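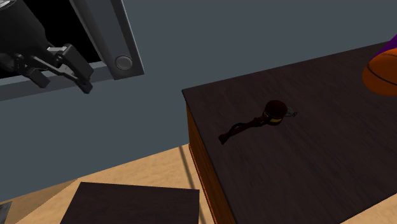 Render with the gripper open

Lodging > Family trips > Dritonmont

Room at the Jollirora or a cabin out by Drumgate? Four nights in July

porchcoffee

Hi all! We're finally doing Dritonmont this summer after talking about it forever, and I've gone back and forth on where to stay so many times that my husband has stopped listening. It's the two of us, my mother-in-law (bad knee, no stairs if we can help it) and two kids who would live in a pool if I let them.

The Jollirora has a family room for $622 for the four nights, breakfast included, and it's right in town so we could walk to the evening shows. The other choice is a cabin out past Drumgate that's a little cheaper and has a real kitchen, but the listing says it's 12 miles from town and I've read that the road gets backed up when the shows let out. There's also a $90 cleaning fee that didn't show up until the last page, which annoyed me more than it should have.

We don't cook much on vacation, if I'm being truthful. Cereal and sandwiches. But I do love a porch (see username). Has anyone stayed at both? And is the pool at the Jollirora big enough for kids or is it one of those bathtub ones?

14 people are following this

gravelroad

Stayed at the Jollirora twice, and a cabin once (not the same one as yours, I think, but out that way). With a bad knee in the group I'd pick the hotel and not look back. Ask for the ground floor in the rear building when you book and then call again the week before, because the first time we asked online and it never made it to the front desk. They fixed it, but we stood around with our bags for a good while. The front building has an elevator, but it's slow and everybody wants it at breakfast.

The pool is a decent size! Shallow at one end, and it closes at 9 p.m., so if your kids are night swimmers you'll want to go before the show instead of after. Towels run out in the late afternoon. Bring a couple from home.

Breakfast is waffles, eggs, little boxes of cereal, the usual. Coffee is weak. We walked over to Um, the bakery on the corner, and got ours there most mornings. Get the peach thing if they have it.

About the road: yes, it backs up. We left a show a few minutes early one night and sailed right through, and the next night we stayed for the encore and crawled the entire way with a kid who needed a bathroom. So there's your traffic report. If you do go for the cabin, buy groceries in town before you head out, as the little store at Drumgate is mostly bait and chips.

Also add the cleaning fee in before you compare prices. On ours it made the cabin cost more than the room would have, and we hadn't noticed.

Helpful (31) | Comments (4)
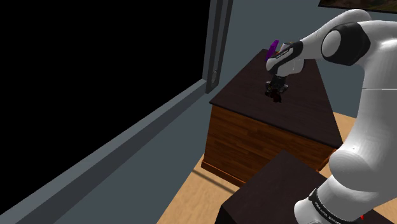

twobagsmax

Cabin all the way. Hotels are loud in July.

Helpful (2) | Comments (0)

lakeward_mom

I'll stick up for the cabins a little more than that, haha. We love it out there, and sitting outside with the bugs going after the kids are down is my favorite part of the trip. But most of the ones we've rented had steps up to the porch, and a couple had the second bedroom in a loft. Message the owner and ask how many steps and whether there's a rail. Ask about the shower too, ours was a tall tub you had to climb into.

Could you split it? Two nights in town for the shows, then two at a cabin? We did that one year and the packing up in the middle was a pain, but the kids thought they got two vacations. Some places won't do two nights in summer, so check that first.

Helpful (17) | Comments (1)

Related in Lodging
Jollirora parking: is the back lot free for guests?
Getting a crib for a cabin near Drumgate
Is Um open early enough for a 7 a.m. checkout?
Dritonmont with grandparents, easy things to do
Refund on a cleaning fee when you cancel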